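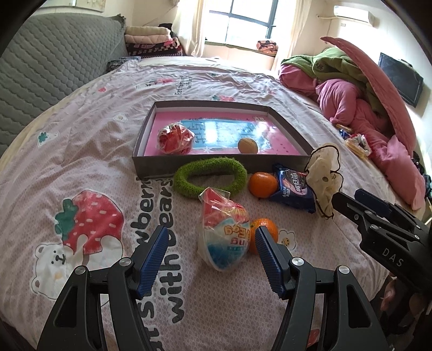 How long does the fruit in the parcel keep?

Mandarins are fine on a counter for seven days, longer in the fridge. Snacks have their own dates on the wrappers, go by those.

GIRKUS SMALL PARCEL – MIXED SNACKS AND BITS
Packed by Thư Âu
$23
In stock

A small box of things to eat and things to keep. For a kid home sick, a roommate in finals week, yourself. Contents change all the time, depends what came in.

What's usually in it
Mandarins – yes, real fruit
A wrapped egg-shaped thing, the clear packet with the red top and blue bottom. Kids go for this first
Snack packets, a lot of them Chinese, like the dark navy one
Something round in red. Changes
Something soft and fuzzy. Green ring at the moment, knitted feel, ribbed
One sheer beige piece with scalloped lobes and black edging. Not in every parcel, can't promise it

Please don't order for one exact item. If you want a particular snack write it in the order note and we'll try. Colors are whatever colors we have.

The box
Shallow, dark gray-brown outside, bright pink in the base with a blue panel in the middle, lines on it like a maze. The panel is shiny so it catches the window. Lid is worth keeping, makes a decent tray for a bed or desk. Keys, hair stuff, nuts, whatever. Not for liquids. Not for anything greasy either, wipe with a dry cloth only.

Empty box weighs 282 g. Full weight varies, fruit is heavy.

Bedding not included!! We get asked. The pink sheet with the cartoons is not ours to sell and we don't have a link for it.

Sizes
Small – this one
Large – sold out, more in August hopefully
Refill bag, no box – see the Pesa refill page. Same sort of snacks, no fruit, ships flatter

Allergies
Read every wrapper. Assume nuts, milk, wheat, soy and egg somewhere in the parcel. If a label is in a language you don't read, message us before anybody eats it, send a picture of the back and Thư will translate what she can. We can't do a nut-free parcel, everything gets packed on the same table.

Small parts – not for under 3s. Take the plastic wrap off before handing things to little ones.

Shipping
Orders in before 2 pm go out same day, except fruit parcels in very hot weather, those wait for the morning truck. US addresses only. Add "no fruit" in the note if it's going somewhere slow or will sit in a mailbox, you get extra snacks insted.

Pickup from the Goodall counter is free. Bring the order number. They can't look you up by name.

Returns
No returns on food. Bruised fruit or a crushed packet – send a photo the day it arrives and we refund that item or put one in your next parcel, your choice. Unopened parcels with no fruit can come back, you pay the postage.

Reviews (162)

"Sent to my sister, she ate both oranges before she called me. Tray is on her nightstand now."

"Good but I got two of the same snack. Still good snack."

"Wanted the green fuzzy one and got yellow. Fine I guess. Fast shipping."

"Third one I've bought. Box dented in one corner, they sent another lid no fuss."

Gift note
Free, handwritten, keep it short – the card is tiny. Type it exactly how you want it, we copy speling and all.

Add to cart
Ask about this item
Back to all parcels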